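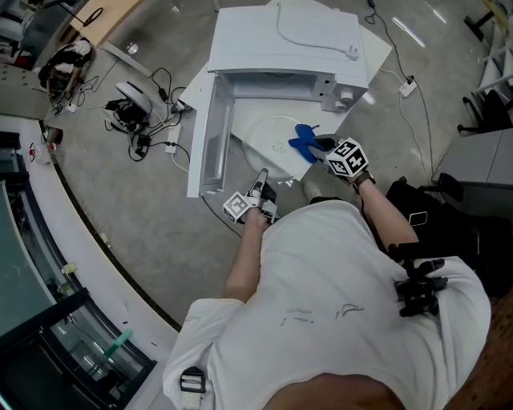

4. Setting up and looking after the Ouali hand-held gripper pair

This section covers fitting the harness, checking the marker cubes, laying out the work area and running a household wiping task. Read Section 3 (charging and storage) first. Part names follow the Cilora parts list supplied with the kit.

4.1 Before you start

You need the left and right grippers, the shoulder harness, the data cables, a lint-free cloth and the 2 mm hex key from the lid pocket. Allow 60 minutes for a first set-up. Later set-ups are shorter.

CAUTION: If the task uses a household appliance, switch it off at the wall and pull the plug. Lay the plug where the operator can see it for the whole session. Do not rely on the appliance's own knob or door switch.

4.2 Fitting the harness

1. Loosen all straps fully and put the harness on over a T-shirt or other light top.
2. Close the buckles, then tighten the shoulder straps evenly until the mount no longer rocks.
3. Tuck in loose strap ends. A hanging strap can cover a marker cube when the operator leans forward.
4. Lean forward as if reaching into a low cabinet. If the mount slides toward the neck, tighten the lower strap and repeat.

4.3 Checking the grippers

1. Open and close each gripper 10 times with nothing between the jaws. Travel must be smooth from end to end.
2. Look at the cube on each gripper. All printed faces must be flat, clean and free of scratches across the black squares.
3. Try to turn the cube by hand. If it moves, tighten the base screw with the hex key and redo the alignment in 4.4.
4. Wipe the jaw pads with a dry cloth. Do not use alcohol on the cubes – it lifts the print.

Note: Left and right cubes carry different patterns and are not interchangeable. If they have been swapped, Skellance reports both grippers as present but mirrors their paths.

4.4 Alignment

1. Connect the data cables and start Skellance.
2. Hold both grippers in front of you at chest height, jaws forward, and select Align.
3. Keep still until the counter reaches 400 frames.
4. Turn each wrist slowly, left and right, until the counter reaches 2000.
5. Read the result. A pass is shown in green. On error 496, one cube was lost from view for too long. Clean the cube, check for strap ends or sleeves in the way and start again from step 2.

4.5 Laying out the work area

1. Set the appliance on a flat board. On bare concrete, a light appliance creeps when the door is pulled.
2. Open the door fully and check that it clears the board and any cables.
3. Run cables away from the side where the operator kneels or stands. Keep power strips out of the reach path.
4. Put the cloth within reach of one gripper only. Passing it from hand to hand is a separate task (see Section 6).

4.6 Running the wiping task

1. Start recording with the jaws of both grippers open and in view.
2. Pick up the cloth near its middle. Held by a corner, it folds under the jaws and leaves the pad rubbing on the surface.
3. For a microwave oven, wipe the turntable plate from the rim inward. Use light pressure; the plate must not lift off its support.
4. Keep the cube outside the cavity where the reach allows. If it has to go in, bring it out again before changing the grip.
5. Release the cloth, withdraw both grippers and stop recording.

CAUTION: Do not push on an open door with the gripper body. The finger mounts are not rated for side load.

4.7 After each session

Unplug the data cables by the connector, never by the cable. Check the jaw pads for damp and dry them before storage. Log any error codes with the gripper serial number.

Pads worn through to the backing are replaced in pairs. Send grippers with play in the jaw hinge to the Trurnholm workshop, marked for Hazem Nasr. Do not open the hinge cover. The spring behind it is under load.

Section revised August, D. Radwan.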